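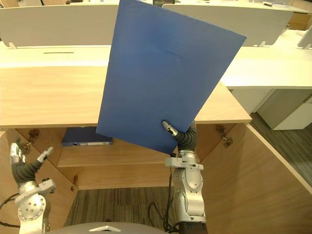

Anyone can collect examples, a visitor from Endergate told the data lead at Gidey, and the machine will sort out the good ones by itself. The data lead still remembers this remark, and does not agree with it.

"If you give it careless examples, it learns to be careless," the lead told me when we spoke in February. "It has no other teacher than us."

Gidey is a small company in Namport. For the project called Fisbridge, its operators guide a two-armed robot through ordinary office work, and every attempt is recorded for a learning system. At the time of our talk they had kept 2,943 recordings. The tasks with the cabinet are the ones the lead likes best to speak about, and also the ones which gave the most trouble. 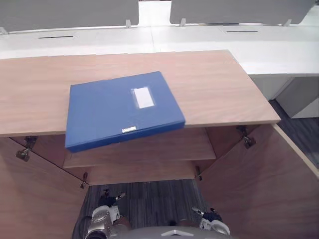

"People think the difficult part is to hold the object," the lead said. "But a file box is easy compared with a door. A door has its own opinion about the direction."

I asked how an operator learns to do it. New operators practice for 14 days before anything they record is kept. In the first days they move too fast, then they become afraid and move too slowly, and the lead does not want either of these in the collection. The operators work in pairs. One guides the arms, and the other writes a short note after each attempt - what was the task, was it finished, was there a hesitation.

The notes are read by the lead every evening. "I can read 100 of them in one sitting, after this my eyes are only pretending." 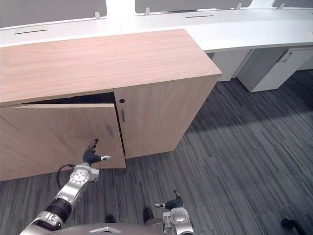
There was a long discussion in the team about mistakes. Should an attempt be thrown away when the gripper misses the handle and has to try again? In the beginning they removed all such attempts. The result was a system that did well when all went well, and stood still when something slipped. Now they keep the attempt if the operator corrects the mistake calmly, and they mark the place where the correction starts.

"I was against it," the lead admitted. "I wanted a clean collection. My colleagues were right and I needed 2 months to say so."

Another rule is that the starting position must change. The box is turned a little, the doors begin open or closed, the robot stands closer or farther. Operators do not enjoy this, because preparing the cabinet takes longer than the task. Still, the lead insists on it, and checks it in the notes.

What comes next for Fisbridge is more furniture, and drawers before anything else. The lead would also like operators with different habits - left-handed people especially, and two of them have already been asked.

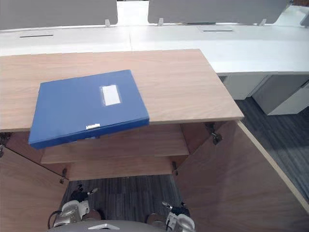 A file box on the open cabinet during work for Fisbridge, Namport.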